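Maple strip board finally done – what finish for a board that's going to be a play surface?
Woodworking Talk > Small Projects > Cutting Boards

mullau_maple
Okay, I am way too excited about this board and my family is tired of hearing about it, so you all get it instead. I've been gluing up long maple strips on weekends since October and it finally came off the sander. I sorted the strips so the creamy ones and the tan ones alternate, and I ended up with two darker bands running the long way, one toward each side. Didn't plan on them being that strong but I love them!

It was supposed to be a cutting board. Then the plastic shape blocks landed on it and now I think it's a play board. So: mineral oil, or something harder?

planerdust
Nice work! Mineral oil and beeswax, same as any board. You can put it on with an old T-shirt and if it gets dull you do it again. Toddlers chew things.

Grit_354
Going to disagree with planerdust. Oil is great for knives because you're cutting through the finish anyway. For a surface where things slide around all day I'd want a wiping finish that cures hard. Three thin coats, scuff between. Give it a good long cure before any kid gets near it.

planerdust
Three coats of film finish on maple that pretty? It'll look like a bowling alley.

Grit_354
Bowling alleys are maple and they hold up fine :)

mullau_maple
Ha! I do like the bare look, it's so smooth right now I keep running my hand over it every time I walk by. I went up to 350 on the last pass – too far?

Qusai Zein
350 is a bit high if you're going with a film finish, it can have trouble grabbing. For oil it's lovely. Also wipe it with a damp rag first, let it dry, and knock the fuzz down by hand. Maple raises more than people expect.
How long did you leave the clamps on? Wide glue-ups like to cup if they come out early.

mullau_maple
Overnight every time. I glued it in two halves at my brother's place in Inskip, he has the long clamps, then joined the halves at home. Flat so far, fingers crossed.

strip_joint
Did you think about a rim? We made one for my daughter's preschool and the cylinders rolled off it all day long. A little strip of the same maple around the outside, quarter inch high, fixed it.

planerdust
A rim traps crumbs and then you can't ever use it for bread. Leave it flat.

strip_joint
She said it's a play board now!

mullau_maple
I said I THINK it's a play board. I'm leaning no rim because I want to keep the other side for the kitchen. Can you do oil on one face and a hard finish on the other, or does that ask for trouble?

Grit_354
That asks for trouble. Finish both faces the same or it'll take up moisture on one side and move. Pick one.

Qusai Zein
Agree with Grit on that one. Same on both sides, ends too. Ends get extra.

mullau_maple
Okay, oil on everything then, and planerdust gets to be smug. Starting Wednesday after work. I'll leave the blocks out too, I love the green star standing up on the darker stripe.

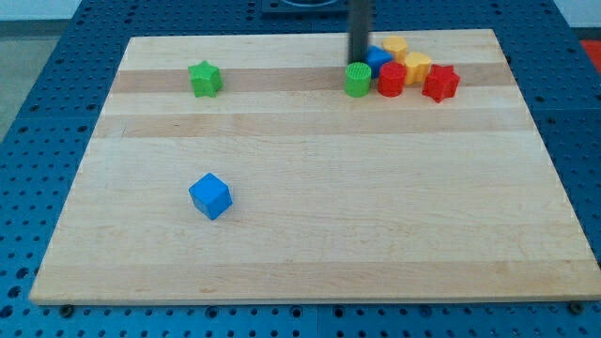 Sebastião Bittencourt
Warm the oil a little first, set the jar in a bowl of hot water for a few minutes. I flood the ends, go eat dinner, come back and flood them again, and only then do the faces. And stand it on edge overnight so both sides get air. I laid my first one flat on newspaper and had to sand the print off the back.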